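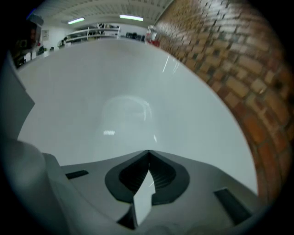

The Drotthorpe Robotics Club has had a busy June, and if you have walked past our door lately and heard a good deal of laughing, that was probably the bathroom team. Mirsad Petkov and his group have spent the month on household chores for our entry in the Brarno student challenge, and they picked the bathroom because hardly any of the other clubs wanted it! The idea is that a person does the job first, with a gripper in hand, and each try is recorded so the students can use it later to teach Kubo, our club robot, to do the same.

It is slower going than any of us pictured back in the spring. A good recording takes patience, and you do find out how many odd little ways there are to reach into a bathtub – over the rim, down the slope, around toward the drain – and how tired your shoulder gets by the afternoon.
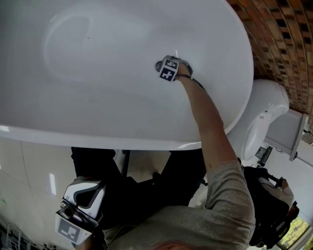

The team set itself a goal of 2000 recordings before the summer break and stands at 1202 as I write, with the first 1000 already sorted and named (a big thank you to our younger members, who did most of that over pizza). Next they move on to the Hekard practice course, where Kubo gets a turn on its own, and we are all a bit nervous and very excited about that.

New members are always welcome, and you don't need to know a thing about programming. Come and say hello, or write to Mirsad if you would like to try a gripper for yourself – he will be glad to show you how to hold it.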